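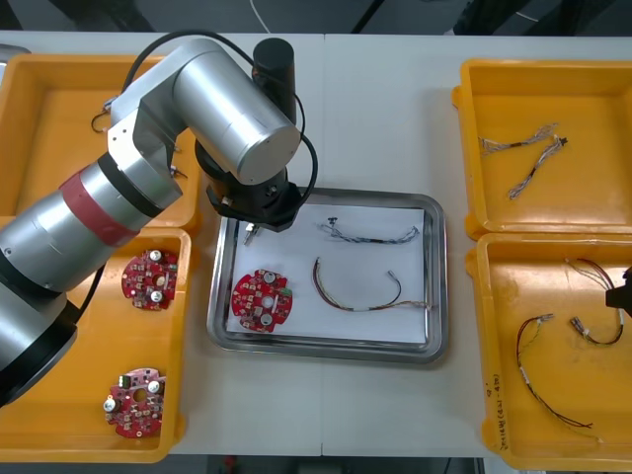 Robot Learning, Unit 9: Learning a kitting task from demonstrations
Notes by Jaruwan Chaimongkol, revised 11/3/24

Reading for this unit: the Ilberg chapter on behavior cloning, sections 2 and 3.

The task is kitting. Parts are sorted by type in plastic bins on both sides of the table, and a kit is laid out on white paper in the steel tray between them. A kit needs a round red board and the parts that go with it. Two arms share the table.

We trained one policy on 400 demonstrations. The input is camera images plus joint positions. The output is a short sequence of target positions for both arms. The policy is never told which bin holds what, so it has to pick that up from the images. 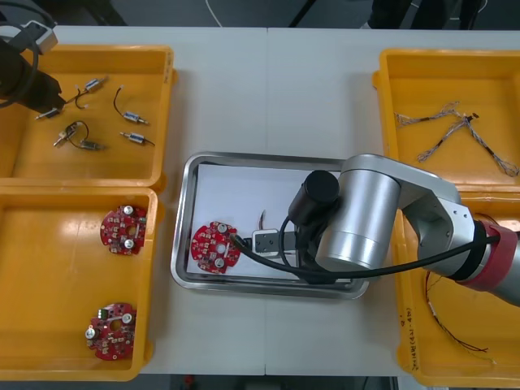 Rigid parts and parts with wires should be scored separately. A board keeps its shape when it is gripped. A harness or a motor lead does not, and the same grasp can leave it lying in many different ways. In the Jullell test set the policy finished 63 percent of kits. Most of the failures were on wired parts.

Terms to know:
Episode: one kit, from first reach to release of the last part.
Chunk: the sequence of targets predicted in one step.
Covariate shift: the states seen at test time drift away from those in the demonstrations.

For next time, load the Molley log (3,219 grasps) and plot success by part type. Bring the plot to section.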